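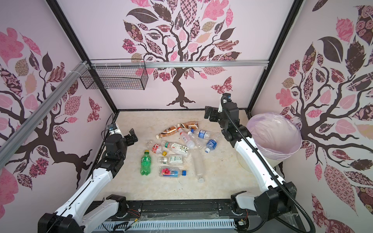 Plastic bottles on a beige, marble-like floor.

Brondisine Heritage Trust opens repair school for dry stone terraces in the Marín valley

MARÍN, January. The Brondisine Heritage Trust announces the opening of a repair school for young people in the Marín valley, where the old farming terraces are losing their walls year after year. The first group will start on Friday in the former wool store of Brendoveo, at the upper end of the valley. The school is open to residents between 16 and 25 years of age, and no experience with stone is asked.

The terraces of Marín were built without mortar. Each wall is made of two faces of large stones, with smaller stones packed between them, so that the rain can pass through and the soil stays in place. When families moved to the coast for work, many walls were left without care. A small opening in the top course lets the frost come in, and after some winters a full section falls down on the terrace below. In the survey that the Trust finished last autumn, nearly 60 sections were found in urgent need of work.

"We do not want to make a museum of the terraces," the Trust said in a statement. "They were made for growing beans, vines and almonds, and they are kept best when somebody is growing something on them. For this reason every wall that the students repair belongs to a plot which is in use, or which has a family ready to use it again."

The course takes 5 weeks. In the first week, students learn to read a wall: where the water goes, which stones carry the weight, and how to take down a damaged part without disturbing the sound part next to it. They sort the stones by size on the ground before one is put back. The following weeks are spent outdoors, on the lower slopes first and then on the Zusosau terraces, which are steeper and have the highest walls of the valley. The last days are reserved for the drawing of records, so that each repaired section has a sheet with its measures, its condition before the work and the origin of any new stone.

Teaching is given by 3 wallers from the valley, all of them retired from farm work. They learned from their parents and have agreed to teach in the local dialect and in the common language, because several names of tools and stones exist only in the dialect. The Trust is writing down these words during the lessons. A short word list will be printed at the end of the course and given to the primary school of Brendoveo.

The Zusosau terraces were chosen after a long discussion with the owners. They can be seen from the valley road, and the footpath to the chapel goes across them. A part of this path has been closed after a wall fell on it, and walkers must now go around by the river. The Trust hopes to open the path again before the summer feast. During the work, the path section between the mill and the first spring stays open, but walkers are asked to keep dogs on a lead near the work areas.

Participation is free of charge. Students receive a lunch each working day, gloves, eye protection and the use of a hammer and string lines. Strong shoes must be brought from home. For those who live outside Brendoveo, a small bus leaves from the square in Marín every morning and goes back in the late afternoon. Students under 18 need the written permission of a parent.

Places are still free for the second group, which will begin in spring. Application forms can be taken at the town hall of Marín or at the office of the Trust in Brendoveo. Owners of terraces who wish to propose a wall for repair can use the same office, and should bring a simple plan of the plot.

About the Brondisine Heritage Trust
The Brondisine Heritage Trust looks after farm buildings, paths, water channels and walls in the Marín valley. It has more than 100 members and is funded by member fees, private gifts and the sale of valley products at its yearly market.

Press contact
Brondisine Heritage Trust, press office, Old Wool Store, Brendoveo. Visits for the press at the work areas are possible by appointment.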